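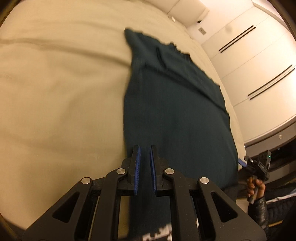 オライア・カンポスに言わせると、あれはロボット部の活動に見えない、ということになる。ロボットがいないじゃないか、手で持って手で動かしているものをどうしてロボットと呼ぶのか、と。部の報告会のあとの質疑で出た意見で、会場の空気はかなり彼女の側に傾いていた。私も椅子の上で少しうなずいてしまった。うなずいた以上、反論を書く義務がある。

ドロットサイド（Drotside）校のロボット部が布の課題に取りかかったのは、去年の12月である。それまでの部は、誰に見せても一目でロボット部だとわかる部だった。車輪があり、モーターが鳴り、ときどき焦げくさい。文化祭では子どもが寄ってきて、近づきすぎて叱られる。保護者は動画を撮る。顧問の端くれである私は、横に立って腕を組んでいればよかった。腕を組んでいると、何かを理解している人に見える。

今の部員がしていることは、服の端をつまむことだ。ベッドに服を広げ、両手に一つずつ持ったグリッパーで布をつまみ、持ち上げ、折り、置く。終わったら崩して、また広げる。傍目には、洗濯物を畳むのがひどく下手な高校生である。トング越しに家事をする罰ゲームのようでもある。焦げくさくならないのはありがたいが、子どもは寄ってこない。

やっていることの理屈は難しくない。人間がグリッパーを持って作業し、その動きを記録する。記録がたまったら、似た形の手先をつけたロボットアームに学ばせる。布というのは意地の悪い材料で、同じシャツを同じ人が同じベッドに置いても、しわの入り方が毎回ちがう。角だと思ってつまんだものが角とは限らない。積み木ならプログラムで位置を教えられるが、昨日のしわの位置を教えても今日は役に立たない。だから見本がいる。それもたくさん。

部は春までに806回ぶんの見本を録った。このうち、あとで見直して使えないと判断されたものが145回ある。途中で布を落とした、グリッパーが記録の範囲から出た、電話に出た、などの理由がつけられている。「飽きた」という理由の欄がないのは設計上の不備だと私は思うが、部員は賛成してくれなかった。そんな欄を作ったら全部そこに入る、というのがその言い分である。

さて、カンポスさんの問いに戻る。ロボットはどこにいるのか。

部室にいる。中古のアームが一本、棚の横に固定されている。ただし一年のうち大半は止まっていて、上に体操着がかかっていることもある。この体操着を畳めたら立派なものだが、今のところ畳めない。見本を学ばせたアームが初めてタオルの角をつかんだとき、部員は歓声をあげ、私も声を出した。アームはそのまま角を高々と掲げ、そこで考え込んだ。長いあいだ掲げていた。タオルで降参の合図を送っているように見えた。

この成果を持って、部は6月1日に、コークーム（Korkcombe）で開かれた地区の学生競技会に出た。ベルムデス杯（Bermúdez）という、名前だけ聞くと自転車競技のような大会だ。参加は18チーム。規定では持ち時間の中で課題を実演し、審査員が速さと確実さと「見せる力」に点をつける。最後の項目の配点がいちばん大きい。

優勝したのはクンダム（Kundham）校だった。円盤を拾って投げるロボットで、よくできていたと思う。投げた円盤が的に入るたびに照明が変わり、曲まで流れる。照明と曲にどれだけの部員が割かれていたのか知らないが、少なくとも円盤の係より忙しそうだった。本校のアームはその隣で、与えられた時間のほとんどを使ってタオルを半分に折った。端が指二本ぶんほどずれていた。拍手は温かかった。温かい拍手というものを受け取ったことのある人なら、順位は察していただけるだろう。

負け惜しみと思われるのは構わない。負けたのだし、惜しい。そのうえで言うのだが、学生の競技会が「見せる力」に重い点をつけるのは、もうやめたほうがいい。

理由の一つは、見せる力のかなりの部分が買えるからである。照明は買える。外装も買える。クンダム校が買ったと言っているのではない。買った学校があっても、審査用紙からは見分けがつかないという話だ。いっぽう、ベッドの横に立って同じ服を広げ直した放課後は、どこにも売っていない。仮に売っていたとしても、高校生が売るときの値段を想像すると、うちの部費では無理である。

もう一つは、もっと地味な理由になる。機械に何かを学ばせる仕事では、見本の質で結果がほとんど決まってしまう。うちのアームは布を持ち上げる前に一瞬ためらう癖があった。プログラムのどこを探しても原因がない。記録を見返すと、三年生の一人が、つまんだあとに必ず一拍おいて手元を確かめていた。慎重な生徒なのだ。アームはその慎重さを律儀に受け継いでいた。逆に、二年生の一人は置くときに布を放る。するとアームも放る。性格が機械にうつるところを見たのは初めてで、私は自分でグリッパーを握るのをやめた。私の畳み方は妻から再三の指導を受けており、改善の見込みが立っていない。

この発見のあと、部では「つまみ方の約束」を紙に書いて壁に貼った。角を見つけるまで手を出さない。つまんだら止まらない。置いてから離す。最後の一行には誰かが鉛筆で「人生も」と書き足し、別の誰かが消した跡がある。私の考えでは、この紙は今年度の部がつくったものの中でいちばん工学的な成果だ。アームより、まちがいなくよく働いている。しかし競技会に紙を持っていっても、一点にもならない。見せる力がないからである。

反対の意見も紹介しておかないと公平を欠く。カンポスさんは報告会のあと、廊下でもう少し話してくれた。彼女の心配は見栄えのことよりも、生徒が退屈な作業の手足に使われていないか、という点にあった。つまむ生徒と考える生徒が分かれてしまえば、前者はロボットの代わりをさせられているのと変わらない。これは痛いところを突いている。実際、最初のころの部はそうなりかけていた。プログラムの得意な上級生が机に座り、入ったばかりの一年生がベッドの横に立つ。夏の部活動の写真としては爽やかだが、中身はただの下請けである。

そこで今は、見本を録った者が自分の録画を自分で見直し、使うか捨てるかを決めることにしている。これが思いのほか効いた。他人の失敗を捨てるのは簡単だが、自分の失敗を捨てるには理由を書かなければならない。一年生の書く理由は日に日に細かくなり、しまいには「右手が左手を待っていない」などという、指揮者のような文が現れた。その子は先月からプログラムも触っている。布の都合がわかっている人間が書くと、プログラムのほうも少し布に遠慮するようになるらしい。上級生のほうもベッドの横に立たせた。こちらは三十分で腰が痛いと言い出した。

作業が退屈かどうかといえば、退屈である。そこを飾るつもりはない。入部希望者には最初にそう言うことにしていて、おかげで見学者の半分は丁寧に礼を言って帰っていく。ただ、退屈なことを学校から全部取り除いてしまうと、残るのは照明と曲だ。世の中の機械の多くは、誰かが退屈に耐えて用意したものの上で動いている。それを十六、七で一度くらい自分の腕で知っておくのは、損な取引ではないと思う。腕がだるくなるところまで含めて。

では競技会をどう変えるのか。私の案は単純で、審査の半分を、動いた結果から記録の側に移すことだ。どう録り、何を捨て、なぜ捨てたかを審査員が読む。実演はやればいい。タオルが掲げられたまま止まるところも、客席にはぜひ見てもらいたい。ただ、止まった理由を自分の言葉で言えるチームに点をやってほしい。円盤のチームだって、外した円盤の話をさせればきっと面白いはずで、少なくとも私は曲より聞きたい。

この案を大会の事務局に送ったところ、400字以内にまとめて再送してほしいという返事が来た。規定の書式があるのだという。いま削っているが、なかなか減らない。一年生に見せたら、どれを捨てるか理由を書いてくださいと言われた。

部のほうは来月からシャツに移る。タオルには袖がない、という当たり前のことの意味を、部員たちはすでに少し噛みしめている。ボタンの話はまだ誰も口にしない。体操着は相変わらずアームにかかっていて、持ち主は名乗り出ていない。カンポスさんには次の報告会の案内を送った。グリッパーを一組空けておくので、よければ握ってみてくださいと書き添えておいたら、畳み方は自己流だがそれでもいいか、と返ってきた。部員に相談したところ、録画の見直しも本人にやってもらえるなら構わないそうだ。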